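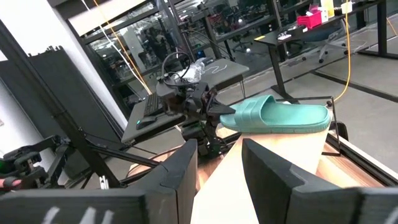

Ticket 363 – Slide sandal, strap rubs on top of foot
Product: Lemia slide, teal green, molded strap
Opened by: Shoshana Quintanilla
Status: solved, waiting for close

Nov 8, 2023
I bought these sandals in September for use inside the house. After 40 minutes of walking, the strap makes a red line on my right foot. The left one gives no problem. Size is correct, I measured my foot two times with the paper chart.

Tried first: washing with mild soap, in case there was dust under the strap. No change.

Tried second: thin socks. The red line did not come, but the foot moves forward and the toes go over the front of the sole.

Reply from Gotach support
Thank you for the clear report. Please feel with one finger along the inside edge of the strap, on both sandals. Sometimes a small line of extra material stays there from the mold. If you find it, rub it softly with a fine nail file. Please do not use hot water or a hair dryer – the sole can change its shape.

Next day
I found the line. It is on the inner side, very thin, and 5 cm long. I filed it slowly and wiped the dust with a damp cloth. I wore the pair the whole evening and my skin is fine. Please close the ticket.

Comments

hauser_fan: Same problem with my Hauser pair, also only the right one. The nail file helped.

Mirel: Which side of the file did you use, the rough or the fine?

S. Quintanilla: The fine side. With the rough side I was afraid to make scratches.

oldslipper: I did the same on my Brerkon slides and it took me 100 strokes, so have patience.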